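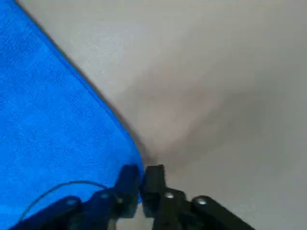 Blue cloths, lint and folding – Saturday, March 21, 2020

Started late, bench wiped down first. Blue ones today, the white stack can wait. Want to get the cloth question settled before we order again, because we keep going back and forth on it and the shelf is a mess.

What we have:
Iltby blue, the thick fuzzy ones. Most of the shelf.
Fletulon, thinner, smoother, dries fast but skates around on anything greasy.
Old Hà rags, cut down from towels. Fine for floors, not for the bench.

Washing
All Iltby went through on warm, no softener. Softener ruins them, we learned that in November and I'm not doing it again. Low tumble, then out on the rack. Still shedding a little after the wash. Tiny white bits on the gray bench top again, mostly near the cloth edge. Not sure if it's from the cloth or picked up from the white load. My guess is the white load, the drum didn't get wiped out between. Next time: blue first, white after, clean filter in between. Wrote it on the washer lid in marker, hope thats ok with everyone.

Lint test
Same as last time. Wipe the bench with a damp cloth, let dry, lay the test cloth flat, press with the palm, lift, then tape pull on the spot. Tape goes on the card, card goes in the box.
– Iltby, new: bad. Lots of fuzz on the tape.
– Iltby, washed twice: much better, few short fibers.
– Fletulon, new: almost nothing.
– Hà: don't ask.
So new Iltby gets 2 washes before it goes anywhere near glass or the optics shelf. Put this on the sheet.

Laying out and folding
Tried flat first and then fold in place, instead of shaking it out in the air and folding against the chest like I always do. Flat is slower to start but the corners come out right. The edge hem is thick enough that it throws the fold off if you line up on it. Line up on the body of the cloth and let the hem land where it lands. Halves, then thirds. Fold side out to the front of the shelf or you can't grab just one, you pull the whole pile down.
Smooth from the middle outward. If you smooth toward yourself the near edge bunches up and curls under, then the second fold sits crooked. Did it wrong on the first few and had to redo them, didn't notice till they were stacked.
The pile has a direction. Feels rough one way, soft the other. Doesn't seem to matter for folding but it does for wiping, dust comes up better against it. Wumpini Nartey told me this ages ago and I didn't listen.

Light
Overhead only, and I kept throwing shadow right across where I was working. Hard to see lint on gray under that. Lamp from the low side shelf helps a lot for the tape pulls, bring it over BEFORE starting.

Ordering
Woken has the Iltby in boxes of 1000, way more than we can store. Smaller packs exist but not on the page, have to call. Item no. 3758 on the old slip, check it is still the same weight before ordering. Budget line covers up to 18 packs this quarter, we don't need anywhere near that. No more Fletulon until the current ones are used up, they're good for glass and nothing else.

To do
Relabel the shelf, bench / glass / floor
Move Hà rags under the sink
Clean the dryer filter (me)
Ask Wumpini if the old tape cards can be tossed or if she still wants them
New roll of tape, this one is down to the yelow end bit and tears
Repeat lint test on Iltby after a third wash, see if it's worth teh extra cycle

Two loads still on the rack when I left, need folding Monday.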